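Mundano Household Textile Vocabulary, version 3

Mundano is a word list of household textile terms collected from secondhand listings, care labels and mending notes. It covers bedding, knitwear, towels and table linen. This file describes the contents, the file layout and the known problems of the release dated 14 Feb 2023. Maintainer: Aino Karppinen.

Contents

The release holds 3,771 entries. Each entry is one term in one sense, so "throw" appears twice, once as a blanket and once as a sofa cover. Of the total, 896 entries carry a usage note and 600 carry at least one regional variant. The remaining entries are bare: headword, part of speech, category, gloss.

Files

terms.tsv – one entry per line, UTF-8, tab separated, no quoting
variants.tsv – regional and trade variants, keyed to the entry number
categories.txt – the 33 category codes with their long names
changes.txt – edits since version 2

Fields in terms.tsv

id: integer, never reused after deletion
head: headword in lowercase, singular unless the term exists only in the plural
pos: noun, verb or adj
cat: one category code from categories.txt
gloss: definition of no more than one sentence
note: free text, may be empty
src: Z for the Zunow listings, S for the Sandix label sheets, C for the Cheung mending notebooks

An entry found in more than one source takes the letter of the source it was first recorded from. The other letters are dropped. Version 2 kept all letters, and scripts that expect a multi-letter src field will need a small change.

Categories

Codes are two letters for the group and two digits for the subgroup. BD is bedding, KN is knitwear, TW is towels, TL is table linen. Surface decoration has its own group (SD) and cuts across the others: "printed" is filed under SD whether the listing was for a sheet or a pillowcase. Decoration made in the knitting itself goes under KN, and decoration sewn on afterward goes under SD. 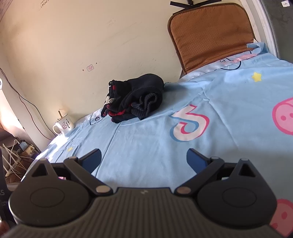
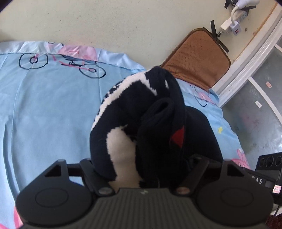 Bedding with a cartoon print; navy knit with white and red in it.

Color words are excluded unless they name a textile type as well as a color. "Navy" is out. "Ecru" is in, with a note, for its older use as a name for unbleached cloth.

Cuffs, hems and edges caused the most disagreement between sources. Zunow sellers use "cuff" for almost any folded edge, including the top fold of a flat sheet. The Cheung notebooks keep it for sleeves, hats and socks. Both senses are listed under separate ids, and the gloss says which is which.

Normalization

Hyphens were removed from compounds where the closed form was more common in the source text (bedsheet, pillowcase). Brand names used as common nouns were deleted. Spelling follows American usage in the head field; British forms are in variants.tsv with the code GB. Misspellings were corrected without a record of the original.

Known problems

Subgroup KN04 is too broad and will be split.
Verbs are thin outside mending terms.
Several S entries repeat the wording of the label and do not define anything.
"Comforter", "duvet" and "quilt" point to each other in a loop.

Loading

Read terms.tsv with quoting turned off. Some notes contain a single inch mark, and a parser that treats it as an opening quote will swallow the lines that follow. The header line begins with a # and should be skipped.

Corrections

Send the id, the field and the proposed text. Corrections without an id are held until the next full review – please include it.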